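Forum > Home robots > General talk

We use cookies to remember your login and to count visits. By staying on the forum you accept this. [Accept] [Settings]

Topic: Can a machine tidy a kitchen counter yet?

hukevix wrote:
Good evening to all. Please excuse my English, it is my third language. My brother-in-law wants to wait with a new kitchen because he believes a robot arm will soon do the clearing up, and he wants the counter built for it. I told him he will wait until he is old. Who of us is right?

tinsnip wrote:
You are. I work in a small shop in Mulholm where we pack hinges. Our arm does 500 boxes in a shift and it is wonderful, but each hinge arrives in the same place. Move the tray by the width of a finger and it picks air.

grusden_7 wrote:
I do not agree with tinsnip. Your arm is blind, so of course it picks air. With cameras and a hand with fingers it is a different matter. I follow this closely and the progress in one year is large.

tinsnip wrote:
Progress in videos, yes. Who chooses the videos?

hukevix wrote:
This is also my question. In our kitchen nothing is ever in the same place. A spatula is thin and it lies flat. Even my daughter, when she was small, pushed it to the edge first so she could get her fingers under it.

grusden_7 wrote:
Then look at a simulated one. It is a fair test, I think: stone top with a lot of pattern, things of every shape, and the spatula among them.

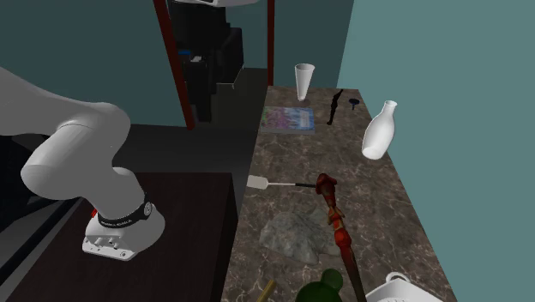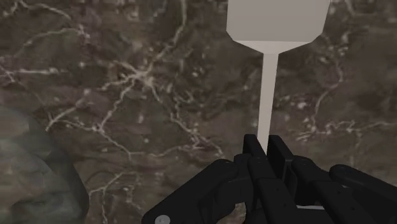

PART TWO: what would convince you? (split from the first page by moderator)

tinsnip wrote:
A simulation does not convince me. In a simulation the handle has no grease on it. Also I would like to know the number of tries.

grusden_7 wrote:
Fair. I have no number for this one. In my own simulation at home I let it try 467 times over a week in September, with a plain block, and I stopped counting the good ones because I was ashamed. But a veined counter is hard for cameras, and people do work on exactly this.

wickramasinghe_k wrote:
I read only, normally. I clean holiday flats and have 20 minutes for a kitchen. Picking up one spatula is a second of my work. The rest is to decide: does it go in the drawer, in the sink or in the bin? I would pay for a machine which decides well, even if it is slow.

hukevix wrote:
That is well said. I will tell my brother-in-law to order a normal counter, and to leave one free socket near the wall.

tinsnip wrote:
Two sockets. He will want a kettle also.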